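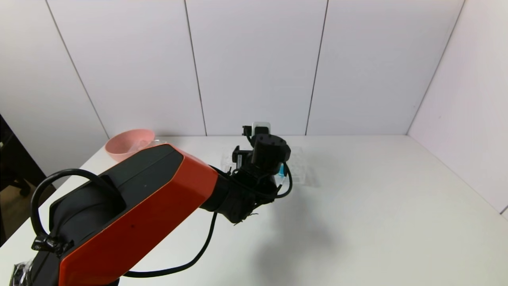
로봇 팔은 어떻게 집는 법을 배울까요?

여러분은 젓가락질을 누구한테 배웠나요? 할머니한테 배운 친구도 있을 테고, 유치원 선생님한테 배운 친구도 있겠지요. 저는 삼촌한테 배웠는데, 삼촌이 제 손을 뒤에서 감싸 쥐고 콩자반을 하나씩 같이 집어 주셨어요. 처음에는 콩이 식탁 밑으로 데굴데굴 굴러가서 강아지만 신이 났지요. 그런데 그렇게 며칠을 하고 나니까, 어느새 삼촌이 손을 놓았는데도 제 손가락이 알아서 움직이더라고요!

오늘은 로봇 이야기를 할 건데 왜 갑자기 콩자반 이야기를 꺼냈느냐고요? 로봇 팔도 꽤 비슷한 방법으로 일을 배우기 때문이에요. 사람이 로봇을 붙잡고 같이 움직여 주기도 하고, 멀찍이 앉아서 조종기로 움직여 주기도 한답니다. 로봇은 그 움직임을 차곡차곡 모아 두었다가 나중에 혼자 해 볼 때 써요. 어려운 말로는 '시연 학습'이라고 하는데, '시연'은 남 앞에서 직접 해 보인다는 뜻이에요. 태권도 사범님이 발차기를 먼저 보여 주시는 것도 시연이지요.

팔의 생김새부터 알아볼까요?

주황색과 검은색이 섞인 굵은 부분을 봐 주세요. 우리 몸으로 치면 팔꿈치 근처쯤이라고 생각하면 쉬워요. 거기서 더 뻗어 나간 곳에 검은 모터와 받침들이 옹기종기 모여 있는 부분이 손목이에요. 로봇은 근육이 없는 대신 모터가 있어서, 모터가 돌면 그만큼 관절이 굽었다 펴졌다 한답니다.

손목 끝에는 '그리퍼'라고 부르는 집게 손이 달려요. 그리퍼는 영어로 '꽉 쥐는 것'이라는 말에서 왔어요. 우리 손가락은 열 개나 되지만 그리퍼는 손가락이 두 개뿐인 것이 많아요. 그걸로 뭘 하겠나 싶지요? 엄지와 검지만 써서 지우개를 집어 보세요. 연필도 집어 보고, 필통 지퍼도 열어 보세요. 두 손가락으로도 할 수 있는 일이 생각보다 많아요. (운동화 끈 묶기는 좀 어렵더라고요. 저는 세 번 해 보고 포기했어요.)

검은 전선이 둥글게 늘어진 것도 찾았나요? 모터를 움직이려면 전기가 가야 하고, "이만큼 돌아라!" 하는 신호도 가야 해요. 전선이 너무 짧으면 팔을 쭉 뻗을 때 팽팽하게 당겨지고, 너무 길면 물건에 걸릴 수 있어요. 그래서 로봇을 다루는 사람들은 일을 시작하기 전에 전선부터 살펴보는 버릇이 있답니다.

첫 번째 방법: 손으로 잡고 가르치기

이제 가르치는 방법으로 가 볼게요. 첫 번째는 삼촌의 젓가락 수업과 똑같아요. 사람이 로봇 팔을 직접 손으로 잡고 움직여 주는 거예요.

이렇게 하려면 먼저 로봇이 힘을 조금 빼고 있어야 해요. 친구가 팔에 힘을 꽉 주고 버티면 아무리 당겨도 팔이 안 구부러지잖아요? 로봇도 그래요. 그래서 사람이 밀면 미는 대로 부드럽게 따라오도록 설정을 바꿔 놓고, 천천히 팔을 잡아끕니다. 그릇 위로 가져가고, 살짝 내리고, 집게를 오므리고, 다시 올리고요.

로봇은 그동안 가만히 끌려다니기만 하는 것처럼 보이지만 속으로는 무척 바빠요. 관절마다 각도를 재는 장치가 들어 있어서 "어깨는 지금 이만큼, 팔꿈치는 이만큼, 손목은 이만큼 돌아갔네" 하고 쉬지 않고 적어 두거든요. 눈 한 번 깜박할 사이에도 여러 번 적는답니다. 그렇게 적어 놓은 숫자를 처음부터 차례로 이으면 팔이 지나간 길이 그대로 나와요.

손으로 잡고 가르치면 좋은 점이 있어요. 어디에 부딪히는지, 어디가 뻑뻑한지 가르치는 사람이 손끝으로 바로 느낄 수 있다는 거예요. 그런데 불편한 점도 있어요. 커다란 로봇은 잡고 움직이기가 무겁고, 사람 손이 카메라 앞을 가려 버리기도 해요. 나중에 로봇이 혼자 일할 때는 그 손이 없을 테니까, 배울 때 본 모습과 일할 때 보는 모습이 달라지는 셈이지요.

두 번째 방법: 떨어져서 조종하기

두 번째는 원격 조종이에요. 장난감 자동차를 무선 조종기로 몰아 본 적 있지요? 그것과 닮았는데, 로봇 팔은 앞뒤와 왼쪽 오른쪽만 움직이는 게 아니라서 훨씬 까다로워요. 위로 아래로도 가야 하고, 손목도 비틀어야 하고, 집게도 벌렸다 오므렸다 해야 하거든요. 버튼이 아주 많아야겠지요!

그래서 사람들이 재미있는 꾀를 냈어요. 똑같이 움직이는 팔을 두 개 준비하는 거예요. 하나는 사람이 쥐고 움직이는 '이끄는 팔', 다른 하나는 그걸 보고 흉내 내는 '따라 하는 팔'이에요. 사람이 이끄는 팔의 손목을 돌리면 따라 하는 팔도 손목을 돌리고, 이끄는 팔의 집게를 오므리면 따라 하는 팔도 집게를 오므려요. 꼭 거울 앞에서 춤추는 것 같답니다.

팔을 두 개나 놓을 자리가 없을 때는 게임기처럼 생긴 조종기를 쓰기도 하고, 손의 위치를 알아채는 장치를 손에 쥐거나 끼기도 해요. 어떤 방법이든 사람이 움직이면 로봇이 움직이고, 그 움직임이 기록으로 남는다는 점은 같아요.

클로스티틀리 연습실의 세나 선생님

클로스티틀리(Clostitley)라는 연습실에서 로봇을 가르치는 세나 멘사 선생님을 만나고 왔어요. 선생님이 쓰는 조종 프로그램의 이름은 '이랄스카(Iralska)'예요. 이름이 꼭 겨울 나라 마법사 같지요? 제가 갔던 날 세나 선생님은 오전 내내 작은 조각을 그릇에 옮기는 일만 가르치고 계셨어요. 선생님께 지루하지 않으시냐고 여쭤봤더니 이렇게 말씀하셨어요.

"지루할 틈이 없어요. 제가 딴생각을 하면 로봇도 딴생각하는 움직임을 배우거든요. 한번은 재채기를 하는 바람에 팔이 휙 튀었는데, 그 기록은 얼른 지웠답니다."

재채기까지 배우면 정말 큰일이겠지요! 로봇은 어떤 움직임이 중요하고 어떤 움직임이 실수인지 처음에는 구별하지 못해요. 사람이 머뭇거리면 머뭇거리는 것도 일의 한 부분인 줄 알아요. 그래서 가르치는 사람은 될 수 있으면 부드럽게, 망설이지 않고 움직이려고 애를 써요. 피곤해지면 쉬었다 하고요.

세나 선생님이 봄부터 모은 시연은 모두 3580번이에요. 5월 한 달에는 뚜껑 덮기만 127번을 하셨대요. 뚜껑은 조금만 삐뚤어져도 안 맞아서, 마지막에 살짝 흔들어 주는 손놀림이 제일 가르치기 어려웠다고 하셨어요. 여러분도 반찬 통 뚜껑을 닫을 때 손이 어떻게 움직이는지 한번 잘 느껴 보세요. 누르기만 하는지, 아니면 이리저리 맞춰 보다가 누르는지 말이에요.

왜 그렇게 여러 번 보여 주나요?

"한 번 보여 줬으면 됐지, 왜 자꾸 또 해요?" 하고 묻는 친구가 꼭 있어요. 아주 좋은 질문이에요.

책상 위에 작은 조각이 든 투명한 통과 분홍색 그릇이 있고, 조각을 집어서 그릇에 담는 일을 가르친다고 해 볼게요. 딱 한 번만 보여 주면 로봇은 그때의 자리만 알아요. 누가 통을 손바닥만큼 옆으로 밀어 놓으면, 로봇은 아까 그 자리로 가서 아무것도 없는 곳을 꼭 집을 거예요. 그러고는 빈 집게를 그릇 위로 가져가서 정성스럽게 벌리겠지요.

그래서 통을 왼쪽에 놓고도 보여 주고, 오른쪽에 놓고도 보여 주고, 비스듬하게 돌려놓고도 보여 줘요. 그릇도 가까이 두었다가 멀리 두었다가 해요. 커튼을 열고도 해 보고 닫고도 해 봐요. 그렇게 수없이 보여 주면 로봇은 카메라로 본 모습과 팔의 움직임을 짝지어서 "조각이 저기 보일 때는 팔이 저쪽으로 갔구나" 하는 규칙을 찾아내요. 이 규칙을 찾는 일은 컴퓨터가 맡아서 하는데, 계산이 어찌나 많은지 밤새 돌려 놓고 집에 가는 날도 있대요.

투명한 물건은 특히 어려워요. 유리컵이나 맑은 플라스틱 통은 뒤에 있는 것이 그대로 비쳐 보이니까, 어디까지가 통이고 어디부터가 책상인지 카메라가 헷갈리기 쉽거든요. 여러분도 깨끗이 닦은 유리문에 이마를 콩 부딪쳐 본 적이 있다면 그 마음을 잘 알 거예요. 흰 책상 위의 투명한 통을 위에서 다시 찾아보세요. 옆면과 칸막이가 어렴풋하게만 보이지요? 그 안에 있는 조그만 파란색은 훨씬 빨리 눈에 들어오고요.

실수를 고치는 것도 보여 줘요

빌레 니스카넨 선생님은 세나 선생님과 같은 방에서 일하는데, 맡은 일이 조금 별나요. 바로 일부러 어긋나게 시작하는 일이에요! 집게를 엉뚱한 곳에 내려놓았다가 다시 제자리로 데려가고, 조각을 떨어뜨렸다가 다시 집는 모습을 보여 주는 거지요.

자전거를 배울 때를 떠올려 보면 이해가 쉬울 거예요. 똑바로 가는 법만 배우면 조금 기우뚱할 때 그대로 넘어지고 말아요. 기우뚱했을 때 핸들을 어느 쪽으로 돌리는지도 배워야 계속 달릴 수 있어요. 로봇도 마찬가지라서, 조금 빗나갔을 때 돌아오는 길을 본 로봇이 훨씬 끈기 있게 일한답니다. 빌레 선생님은 예전에 '아카(Ackah)'라고 이름 붙인 로봇 팔에게 돌아오는 길을 하나도 안 보여 준 적이 있는데, 아카가 책상 모서리 위에서 오후 내내 꼼짝을 안 했다고 해요.

안전하게 가르치려면

로봇 팔은 힘이 세고, 사람이 앞에 있는지 모를 때도 있어요. 그래서 연습실에는 지켜야 할 약속이 있어요. 클로스티틀리의 벽에 붙어 있던 약속을 그대로 옮겨 적어 왔어요.

팔이 켜져 있을 때는 팔이 닿는 곳에 얼굴을 넣지 않아요.
긴 머리는 묶고, 목도리와 목걸이는 벗어 두어요.
시작하기 전에 "움직입니다!" 하고 크게 말해요.
멈춤 단추가 어디에 있는지 모두 알고 있어요.
어린이는 반드시 어른과 함께해요.

집에서 해 보는 로봇 가르치기 놀이

로봇이 없어도 괜찮아요. 친구나 동생 한 명만 있으면 돼요. 준비물은 눈가리개, 밥그릇, 그리고 블록이나 병뚜껑 같은 작은 물건이에요.

한 사람이 로봇이 되어 눈을 가리고 책상 앞에 앉아요. 로봇은 엄지와 검지만 쓸 수 있어요.
다른 한 사람은 선생님이 되어 로봇의 손목을 살며시 잡고, 블록을 집어 그릇에 넣는 움직임을 같이 해 줘요. 말은 하지 않아요.
같은 움직임을 되풀이한 다음, 손을 놓고 로봇 혼자 해 보게 해요.
잘하면 이번에는 블록을 몰래 조금 옮겨 놓고 다시 시켜 보세요.
마지막으로 선생님이 손을 떼고 말로만 알려 줘요. "왼쪽, 조금 더, 내려가, 집어!" 이건 원격 조종 놀이예요.
역할을 바꿔서 또 해 봐요.

손목을 잡고 하는 것과 말로 하는 것 중에 어느 쪽이 더 쉬웠나요? 우리 집에서는 말로 할 때 웃음이 터져서 블록이 국그릇에 빠질 뻔했어요. 그러니까 밥상은 꼭 치우고 하세요!

낱말 주머니

시연: 어떻게 하는지 직접 해서 보여 주는 것.
그리퍼: 로봇 팔 끝에 달린, 물건을 집는 손.
관절: 팔꿈치나 손목처럼 굽혀지거나 돌아가는 곳.
모터: 전기를 받아 빙글빙글 도는 힘을 내는 기계.
원격 조종: 떨어진 곳에서 기계를 움직이는 것.

다음 이야기에서는 '실렌트(Cilent)'라는 바퀴 달린 로봇이 복도에서 길을 찾는 법을 알아볼 거예요. 궁금한 점이 있으면 공책에 적어 두었다가 그때 같이 풀어 봐요.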